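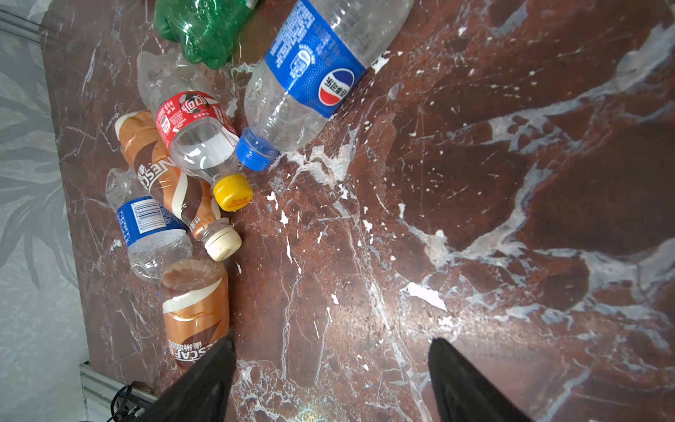 Drip waterers from old drinks bottles

Going away for a week and no one to water the pots? Do these the night before, takes half an hour. I do them every January for the indoor lot and again in summer for the tomatoes. Plastic fizzy drink bottles are best, the thin water ones crumple.

What you need

Empty bottles with their caps, one per big pot
A darning needle or a fine drill bit
Pliers or an oven glove to hold the needle
Candle or gas ring
Sharp scissors
Bit of old tights
Jug

Step 1. Rinse

Warm water, no soap. Shake, tip out, do it again. Any sugar left in there brings ants and then fungus gnats, and you do not want fungus gnats. Labels can stay on if you can't be bothered. Caps want a rinse too.

Step 2. Hole in the cap

Take the cap off first. Hold the needle in the pliers, heat the tip, push it through from the inside. One hole. Window open, it stinks. Drill is quicker if you have one — put the cap on a scrap of wood and go slowly.

Don't make the hole bigger yet. You can always go up a size, can't go back down. Well you can, with a new cap.

Step 3. Cut the base

Snip the bottom off but leave a bit attached so it works as a flap. Keeps leaves and drowned flies out. Start the cut with the point of the scissors, well above the curved part, the plastic is much thicker down there.

Step 4. Filter

Square of tights over the neck, cap screwed on over the top of it. Trim what hangs out. Skip this and the hole silts up by the second day, mine always did.

Step 5. Test over the sink

Fill it, hold it cap down, loosen the flap so air gets in. Count the drips for one minute. I go for 7 a minute for herbs and small pots, 17 for a tomato in a big tub. Too slow, widen the hole a touch. Pouring straight out, start again with another cap.

Step 6. Bury it

Water the pot properly first!! Dry compost just lets it all run down the side and out the bottom. Then dig a hole with a spoon, neck down, deep enough that it stands up by itself. Firm the soil round it. Keep off the main stem, roots don't like being shoved about. In a windy spot push a cane in alongside and tie it.

Step 7. Fill and leave

Fill from the jug, flap down. Check after 24 hours. If its empty already the compost was too dry or the hole is too big. If it hasn't moved, pull it up and poke the cap with a pin, usually just mud.

How long will it last

Depends on the pot, the heat, how thirsty the plant is. Joni Niskanen on the Mestorbridge allotments got a full week out of one on a shaded fern. My basil on the kitchen sill drained the same size in three days. For anything longer use two per pot, or ask a neighbour to top up — filling a bottle is an easier favour than remebering who gets what.

Not for

Cacti, succulents, orchids. Anything in a tiny pot, it will topple. Seed trays, use wet matting for those.

Afterwards

Pull them out, rinse, let them dry with caps off, keep in a bag in the shed. They go green with algae in sun, brush it off with an old toothbrush and a drop of vinegar. Swap the tights each time. Split ones go in the recycling, caps back on if your council wants them that way.

Tomato feed can go in too, half strength, strain it first.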